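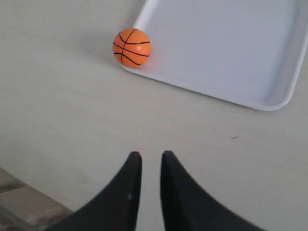
P. Verbruggen
to the packing-floor list
March, 6:40 a.m.

Prev by thread | Next by thread | Thread index | Reply

Subject: Re: Re: kitting cell, second shift

> Is it true the Prernero arm is going to take over kitting? I have packed
> novelty kits for a long time and I would like to hear it from someone
> other than the vending machine crowd. Also, who do we call when it drops
> things? The sheet on the board says "operator" and I don't know which
> of us that is now.

You are. So am I. The sheet was written at the Sindenura office, where "operator" means whoever is standing closest.

As for taking over, I spent most of last night's shift at the cell, so let me tell you what the future looks like. It looks like a little orange basketball sitting on the table, up against the corner of a white tray with nothing in it, and two black fingers pointed in its general direction. The job is ball, tray. My niece could do it at two, though she would have wanted a snack.

To be fair to the arm, it doesn't complain about the radio and it doesn't take the good cart. The quota for the cell is 700 trays a shift. By hand the line is rated at 4000 kits, shared across all of us, and that number hasn't moved. Our best night on the cell so far is 559. So the arm is not replacing anybody this month. What it has done is turn one packer per shift into a person who stands next to a packer.

I don't say that to be funny, or not only. Standing there is a different kind of tired. When I pack, my hands know the work and my head can go wherever it likes. At the cell my hands have nothing to do and my head has to stay. You watch for a ball on the wrong side of the rim, you press the yellow button, you set things straight, you press the green one, you write it in the log. By the second break I would have paid money to tape a box.

Three things I'd like on the agenda for the next floor meeting:

1. Rotation. Two hours at the cell, then back to the line. At the moment it's whoever drew the short straw, all night.

2. Pay grade. If we're logging faults and restarting equipment, that was technician work at Clulley when I was there, and it was paid like it.

3. The log itself. It has room for 100 entries and then it wants a supervisor's code. We don't have a supervisor on seconds.

If you want to try it before you sign up for anything, come by at the start of shift and I'll show you the buttons. Bring a sweater, the vent is right over it.

P.V.

Packing-floor list | Contact the list owner | Copyright Sindenura | Back to top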